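Open List Welaner, local branch
Minutes of the members' meeting in May, Tuesday evening, Hayashi Hall

Chair: Nkrumah Odoi
Minutes: Tullio Villa

1. Opening
The chair opened the meeting and welcomed the new members from Jimell. The minutes of the last meeting were approved with one correction: under item 4, the word "mayor" must be "deputy mayor". The agenda was accepted as sent.

2. Signatures for the city council election
For the registration of our list we need 300 valid signatures. Until now we have 254. The chair reminded everybody that the election office refuses signatures without a full home address, and asked that the sheets are checked on the same day they are filled in.
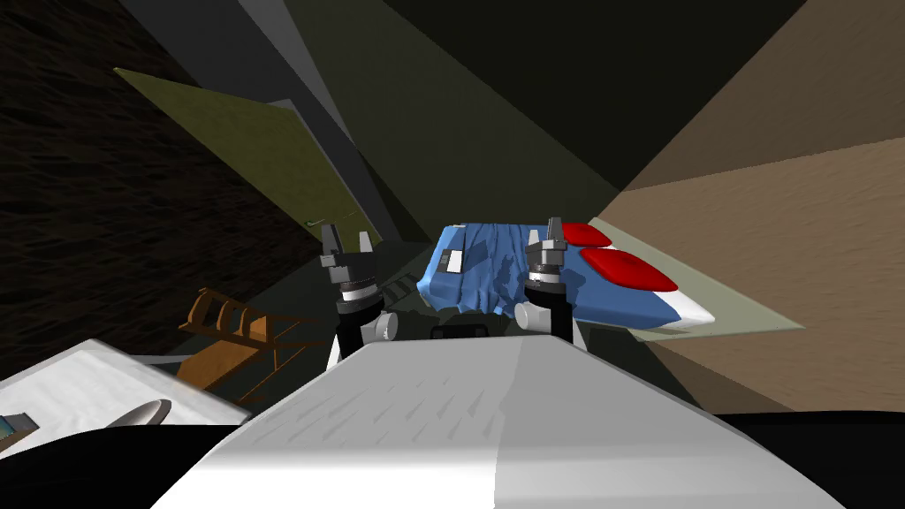
3. Color of posters and ballot leaflets
The discussion on the color was continued from the last meeting. Orange is already used by the Clulevora Citizens' Union, and green was rejected by a show of hands. Several members spoke for a blue, such as the blue of the cloth behind the two robot arms, and asked that the lettering is white. It was objected that blue may look too conservative for our voters in Jimell. Decision: blue, with white letters. The printer will be asked for a sample on paper before we order.

4. Open council data
Tullio Villa reported on our request to have the voting records of the council published online. The council office answered that the records can be read at the counter during opening hours. The meeting finds this answer not sufficient. A second letter will be sent, this time with a copy to the state information officer.

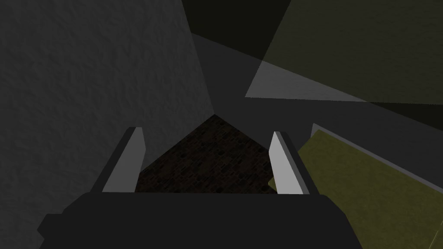
5. Sign of the list
The sign must be small enough for the ballot paper and must work without color. Two drafts were shown, one with an open door and one with a speech bubble. From the floor came a third proposal, two upright bars with a wide gap between them, pale gray with a darker rim, like the gripper fingers. The bars should lean a little toward each other at the top, as they do there. It was voted to keep the door and the bars and to drop the speech bubble. Final decision at the next meeting.

6. Candidates
There are 8 places on the list. A candidate may be proposed by any member who has paid the yearly fee. Nkrumah Odoi is ready to stand for the first place. He will not chair the meeting during that vote.
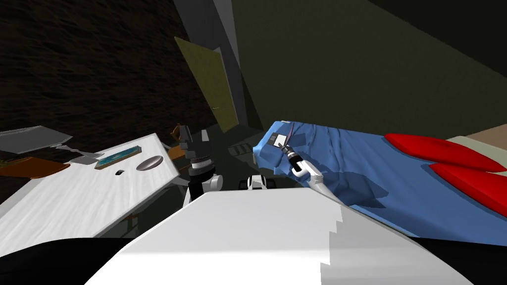
7. Page layout of the program
The draft program is too long and must be shortened before it goes to the printer. The chapters on rents and on night buses will stay complete. For the cover, one member would like a slanted layout, with everything leaning to one side in the way the bed and the floor slope down to the right. Others feared that older readers find this tiring. The cover will be made in both versions, straight and slanted.

8. Money
The account stands at 86 dollars after payment of the hall. No deposit for the election is needed in our district.
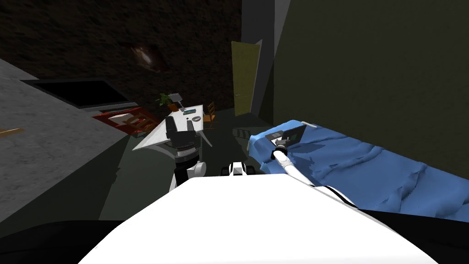 Picture credit: Tullio Villa

9. Other matters
The debate with the other lists takes place in the school at Clulevora. Questions to our speaker should be sent in writing before that evening. The request for an information table at the market is still not answered by the city.

The chair closed the meeting at 9:40 p.m.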